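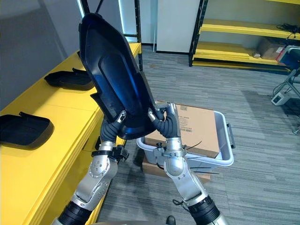 Bimanual Handling Group, Reviews and Replications

Stollik: a two-arm training method for large molded parts
Reviewed by Yolandi Motaung

Stollik is a recipe for teaching a two-armed robot to pick up and carry parts that are too wide for one hand. It came out of a paper by Onni Kemppainen and Cyril Mottram, and the code has been public since September. We ran it on plastic covers, the long shield-shaped kind with a raised inner panel, and this review covers what we got and what I think of the method.

The main idea is simple. Most two-arm policies predict each hand's motion separately and hope the two agree. Stollik predicts the motion of the part first, then works out where each hand has to be to make that happen. The authors call the first step the carry path. If one hand falls behind, the other slows down with it.

Setup took us an afternoon. The install notes are good up to the calibration section, which assumes you have the same wrist mounts as the authors. We didn't, and Tanko Fashola rewrote that script from scratch. His version is shorter and I would like to see it merged.

You need demonstrations. The paper uses 50 per part. We recorded 40, all by teleoperation, and trained overnight on one machine. Our baseline was Evum, the policy we had been using for boxes, trained on the same 40. 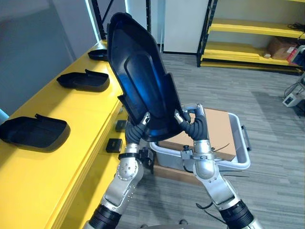
Vol. 3, p. 20

We scored a trial as good if the cover was lifted by both lower corners, held without slipping and put back on the table face up. Stollik was clearly better than Evum at the lift. Evum's usual failure was one hand closing early and pushing the part away from the other. With Stollik that failure was rare, and when a grip was a little off, the arms still moved together.

Putting the part down was less impressive. The carry path ends a little above the table, and the last stretch is handled by a simple lowering routine. On a curved shell this means one end touches first and the part rocks. Senad Nikolovski tried a slower lowering speed, which helped some, but it added over 20 seconds to a trial and I would not call it a fix.

Hand choice matters more than the paper lets on. The authors tested with plain parallel jaws. Fingered hands give the method more ways to hold an edge, and also more ways to be slightly wrong. The policy treats a hand as one open-or-close value, so all the fingers move as a group.

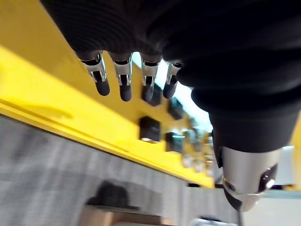
I would have liked control over single fingers, or at least a separate value for the thumb. Rerenska has this and pays for it with much longer training. For thin rims I think the trade is worth making. For thick ones, the single value is fine.

Two smaller complaints. The logging tool writes one file per arm and the clocks drift, so you have to line them up yourself before you can plot anything. And the config file uses "left" to mean the robot's left in one place and the operator's left in another – check this before you run it at full speed.

I would recommend Stollik for groups that already have two arms running and need to move wide, stiff parts. If your parts bend, wait for the next release or look at Ndlovu, where soft parts were the starting point. We are keeping Stollik for the lift and writing our own place step, and the modified calibration script is available from Tanko on request.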